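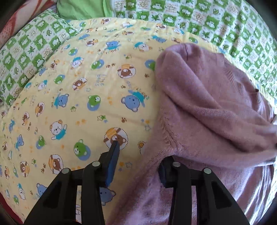 Home | Reviews | Health News | Newsletter | Search

Zaleck Forehead Thermometer Review
By Hajnalka Sipos

Public health offices tell parents to check for fever before sending a child to school, and a lot of households bought a no-contact thermometer for that. The Zaleck is one of the cheaper ones. I used it through September, mornings and evenings, next to a Prollura digital stick thermometer.

It takes 2 AAA batteries, which are not in the box. You hold it an inch from the forehead, press the button and get a number in a second or so. The screen is large and lights up, so it can be read in a dark bedroom at 3 a.m. The beep can be turned off, but the setting is buried and the leaflet explains it badly.

Readings were usually close to the Prollura when we had been indoors for a while. Right after coming in from outside they ran low, and the leaflet does say to wait. When my son had a fever, I got different numbers by moving the thing slightly, and I went with the stick.

The memory holds 200 readings with no times attached, so I stopped looking at it.

Fine for a quick check. I would keep a stick thermometer in the house too.

Related reviews
Lorkeo Pulse Oximeter
Simon Cool Mist Humidifier
Prollura Blood Pressure Cuff

Contact us | Copyright Hajnalka Sipos | Back to top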